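Folding napkins along the creases they already have

I have 6 napkins in regular rotation and a drawer of others that come out when people stay. All of them are square, white, thin, and hemmed on four sides. For years I folded them whichever way they came to hand, and every one of them had two or three sets of crease lines fighting each other. In June I decided to settle on one fold and keep to it. These are my notes, mostly so that I can find them again.

The fold

A napkin that lives in a drawer wants to be a flat rectangle. I tried the triangle, which leaves thick points and will not stack, and I tried rolling, which takes more space than it saves. What I use now is a plain book fold followed by cross folds.

Start with the napkin flat, hem side down. Bring the left edge over to the right edge and press the fold from the center outward with the side of the hand. You now have a tall strip with one folded side and one open side. Bring the near end up to meet the far end and press again. Bring the new fold up once more. The result is a long, narrow packet that is one eighth of the napkin's area.

Opened out, the cloth carries a vertical crease down the middle and horizontal creases across it. Once these have been ironed in a few times they do most of the work. You pick up the edge, the cloth bends at the crease, and all you are doing is keeping the corners over each other.

Keep the corners over each other is the whole difficulty. Thin cotton stretches on the diagonal. If you hold one corner and let the other trail, the square turns into a slightly leaning parallelogram and the second fold comes out crooked. Take both near corners, thumb on top and fingers under, and keep the hem between them straight but not pulled. If you can see the hem curve toward you in the middle, your hands are too close. If you can see small ridges running away from your fingers, they are too far apart.

Mechthild Ammann, who taught me to iron shirts and disapproves of how I iron everything else, says to line up the hems and ignore the creases. Her argument is that the hem is sewn and the crease is only an opinion. I agree for new napkins. For old ones I go by the crease, and accept a hem that sits a thread or two off at the end.

The surface

I used to fold on the ironing board. It is padded, it is covered in cloth, and it is too narrow for a full square to lie flat. Padding is good under an iron and bad under a fold, as the pressed edge sinks into it and springs back round.

A hard table is better. The long black one gives me more length than I need, and a thin napkin slides on the polished top, so you can square it up by moving one corner a little and smoothing the rest after it. It will also slide when you don't want it to. Letting the near edge hang slightly over the front of the table helps, for you can get your fingers under the hem without scraping at the cloth and pushing the whole thing away from you.

White cloth on a black table has one more point in its favor. Any deviation shows. A hem that is not parallel to the table edge is obvious at once, and the seam between the boards gives you a second straight line to check against if the far hem is close to it.

The drawback is that the dark finish shows every drop. Eusebio Apaza refinished a table for his sister in something similar and told me he would never do another, for that reason alone. Wipe it down and dry it before a long session. I usually do this after the first napkin, when I remember.

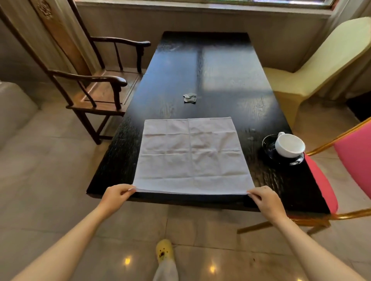

Both near corners in hand, creases from the last fold still sharp. Teacup not yet put away.

Ironing and storage

The iron is an Ovier, bought secondhand, and I have no strong feelings about it. The dial is marked in degrees Celsius and I set it to 195 for these. Lower than that and the cross creases from the last fold stay in as faint lines beside the new ones. I iron the napkins slightly damp, on the back, starting at the hems. The middle takes care of itself once the edges are flat. Then they go to the table and get folded while they are still a little warm.

I don't iron the folds in every time. Every third wash is enough. In between I shake them out, dry them flat over the rail, and fold by hand along the old lines.

If you want to change to a different fold, the old creases have to come out first. Wet the napkin completely, lay it flat, and leave it overnight with nothing on it. Steam alone has not worked for me. Two of mine still have a faint line off to one side from the years when I folded them in thirds.

The drawer is in the Wamholm sideboard — the shallow one at the top. Packets go in on edge, folded side up, with the open side down. Filed that way you can take one out without disturbing the ones next to it. Laid flat in a pile, the bottom one gets a second set of soft creases from the weight of the rest and has to be done again.

Washing, for completeness. Forty degrees, no softener. Softener makes thin cotton limp and it stops holding a fold. I tried a spray starch from Mistum for a month and went back to nothing. The creases were excellent, but the cloth felt like paper and would not pick up a spill, and picking up a spill is most of what a napkin is for.

Still open: whether to fold the larger ones from the Espinoza set the same way. They are a heavier cloth and the packet comes out too thick to stand in the shallow drawer. Leaving off the last cross fold makes them thinner but too long to fit front to back. For now they are lying flat in the drawer underneath, under the tablecloth, getting soft creases.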